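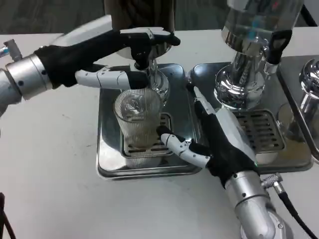

Left hand on the spout, right hand coming to the glass. Drinks bench, June.

Second entry this week, so I am keeping my promise to Yvonne better than last month.

Today I finished reading the log of all the glass trials, from the first to the last. It took me until half past four and two pots of tea. The number is 831 trials that we can use. Kirsty had hoped for 1,000 before the summer break, and I had to tell her at lunch that we will not get there. She took it well. She said that a clean 831 is worth more than a dirty thousand, and then she asked me how clean. This is the question I have been trying to answer since.

I write down the method again, in simple words, because I notice that I understand it better each time I must do this. We compare two ways of teaching the hands to take a glass at the dispenser. In the first way, the two hands learn together, as one body. In the second, each hand has its own small policy, and the two only exchange a short message: where I am, what I touch, how hard. Reece calls the second way "the married couple". In the paper it is called loose coupling, and I prefer that it stays so.

Everybody expected the joint way to win, me also. On the easy trials it does win, by a little. But when the glass is put down in a place that was not in the training, the loose way is better, and the difference is larger than I believed when I saw it first. I checked it three times. Then I asked Yasmine to check it without telling her what I had found, and she came back with the same table, only with nicer columns.

The part I still do not like is the contact labels. For every trial a person must mark the moment when a finger first touches the glass. With a ribbed glass this is not easy, as the light in the ribs jumps and the eye sees a touch a little too early. I made 497 of these labels myself and Yasmine made the rest. This week we exchanged 5 batches and labelled them again blind. We agree well on the right hand. On the left thumb we agree less, and always in the same direction: I am early, she is late. So it is not noise, it is me and it is her, and a reviewer will be right to ask about it.

Possible ways to repair it:
- use the fingertip force signal alone and drop the human labels (Reece wants this)
- keep the labels, but report the result once with mine and once with hers
- label everything again, both of us, and take the middle

I am for the second. The force signal has its own troubles -- it drifts over a long session, and a very light touch on the rim does not show in it at all. To label everything again would be most correct, but it would eat the whole of July, and Yasmine has her thesis chapter to give in.

In the afternoon we had the call with Zundmont. They were friendly. They asked again about speed, and I said again that speed was not measured in this study. I think I said it too strictly, because there was a silence and then Kirsty spoke about the plans for autumn in her warm voice. I must learn this voice. In my own language I have it, more or less, but in English I become a customs officer.

After the call Reece and I tried one small thing which was not on the plan. We took away the message "how hard" from the loose policy and left only position and touch. I expected that it would become clumsy. We ran only a few trials, too few to say anything, and I will not put a number here, for I know that I would begin to love it. But it did not look clumsy to me. If this holds, the force message is perhaps not needed while the one hand is only standing ready at the spout, and the paper needs one more line in its ablation table. Reece wanted to write it in at once. I said to wait for a proper set, with the positions drawn by the script and not chosen by us, because we both choose kind positions without wishing to.

Things for tomorrow, so I do not carry them to bed:
Ask Krystyna if the bench is free in the morning, before the Wekska visitors.
Wipe the table top, it has marks again.
Send Yasmine the list of trials where we disagree on the thumb.
Rename the folders. "final_new" must go.
Read the reply of the ethics office, it is short.

Krystyna brought plum cake from her mother, and I ate mine standing at the printer like a student. She asked how the paper goes and I said "slowly, but in the right direction", and afterwards I thought about whether this was true. The main result I believe. The thumb I do not believe yet.

Walked home along the canal. It was still light at nine, and I heard the swifts over the old mill. I did not think about glasses until the second bridge. Then I remembered that I had not copied the backup key for Reece, and I wrote it on my hand, where it still is.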